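**Friday, notebook — Handine drawer set, kitchen counter**

Coffee first, then the arm. I homed it twice this morning because the first time the wrist came up a hair off and I didn't like the look of it (I never like the look of it on a Friday). The second home was clean. Controller temps normal, and the leader arm isn't sticking at the elbow anymore, so whoever put grease on that joint, thank you!

Running total for Handine before today was 1,956 episodes, counting every task and not counting the ones we threw out in November. The drawer task is still the skinny one in the pile. Lots of pick-and-place, lots of wiping, hardly any drawers. So today was drawers, drawers, drawers — the little wooden desktop organizer, open and close, with the kitchen left cluttered.

What I was going for: approach from above, close on the front of the drawer, pull straight, hold for a beat, push back in, let go, retreat. I split open and close into separate episodes after lunch. The Gumevar trainer chops long episodes in odd places, and I'd rather make the cut myself than find out later that half the "close" clips start in midair.

Pulling is easy now. Holding is where I get sloppy. If I relax my hand on the leader even a tiny bit, the drawer sags at the front and the follower sort of nods with it, and then the policy learns to nod too (we saw this in the Pramach batch and it took forever to figure out). I've started resting my elbow on the table during the hold and it helps a lot.

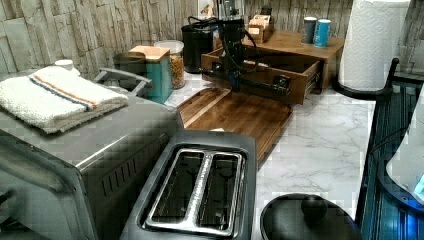
How many bad tries do we keep in the set? We keep the ones where the arm slips and then recovers on its own, tagged "recovery", and we drop any episode that ends without the drawer fully open or fully closed.

I had 8 slips today and 2 of them were worth keeping. The other six were me. Three in a row right after I changed the pull angle, so I stopped, walked around the block, came back, and it was fine. Note to self: walk around the block sooner.

Stuff on top of the organizer makes a bigger difference than I expected. With weight up there the body stays put and the pull feels lovely and smooth. I took everything off for a short run and the whole organizer scooted along with the drawer, so I ended up chasing it across the counter like an idiot. I kept those as their own group, labeled "light body". Might be useful, might be junk. Let's train with and without before we argue about it.

Also turned the organizer a little between groups, and swung the cutting board around under it. The board matters more than you'd think, since the drawer comes out right over it and the depth gets confused there. If anyone redoes this, please DON'T square everything up to the counter. We have plenty of tidy ones already from the Escobar kitchen.

Leftovers for next session:

- Re-record 5 close episodes from the end of the day, I was rushing the release
- Check the gripper pads before starting, left one feels slick
- Tape the cable loop a bit higher
- Somebody please rename the "drawer_new_new" folder — I'm scared to touch it

Uploading now, 4:40, and going home when the bar gets to the end.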